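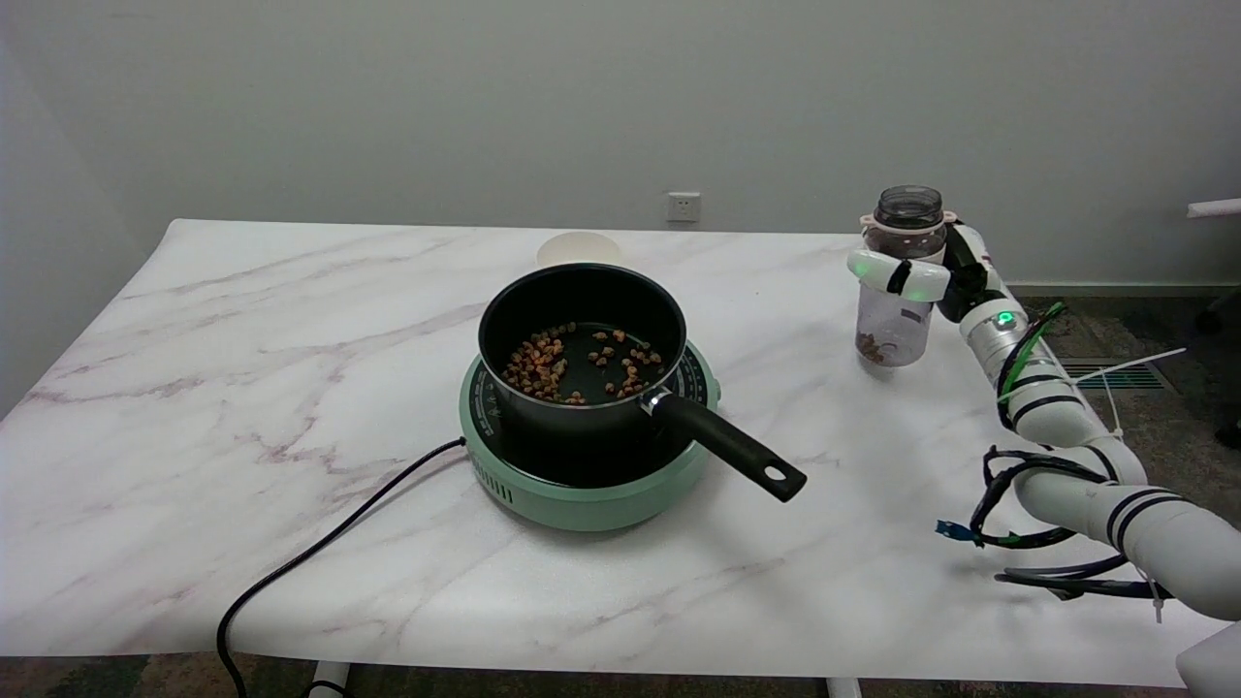

Pouring station, Stullside demonstration room: arm, gripper and bottle at the induction cooktop.

Trekum Pouring Cell – Demonstration and Open Day

The Trekum cell is a tabletop setup for handling small containers and dispensing dry goods. It is supplied by Postma and can be seen working at the Stullside site by appointment, or without one on the open day, 11th November.

What is demonstrated

The arm holds a plastic container of pellets and pours into a saucepan standing on a portable induction cooktop. Visitors may ask for the task to be repeated with the pan moved, or with the handle turned to a different angle. Milan Michiels runs the station and answers questions on programming. Anouk Verschueren covers gripper selection and spare parts.

Pellets are used in place of liquid. They are easy to sweep up, and a missed pour shows at once on a light tabletop. 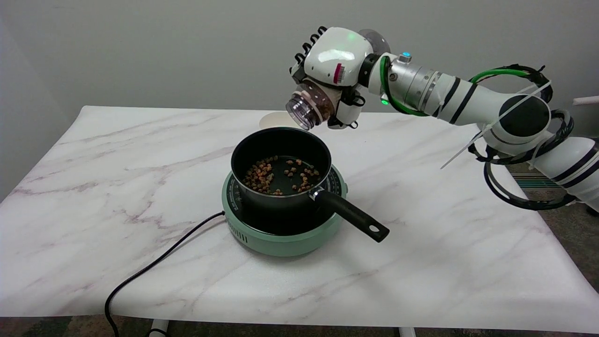 Photo: Ward Jacobs / Postma

Setup notes

The cell shown runs on a plain table against a wall. Arm cabling is carried outside the links and held with zip ties, so a cable can be replaced without opening the arm. Customers who need enclosed cabling should say so when ordering – it changes the delivery time.

Cycle log from the Uvcombe trial: more than 2,000 pours, same gripper throughout. The log is available on request.

Specifications

Table width, minimum: 600 mm
Standard training: 3 days, on site
Delivery: 42 working days from order
Gripper: multi-finger, supplied fitted
Cookware and cooktop: not included

Visiting

Sessions are kept short and groups small. Bring your own containers if you want them tried; empty and clean, please, with the caps. Glass is accepted only by prior agreement with Pantelis Mavromatis, who will need the dimensions and the filled weight.

Appointments after the open day resume in January. Contact Liesbeth Dewulf at the Stullside office for times and parking. Quotations are issued in writing after the visit – prices are not given at the station.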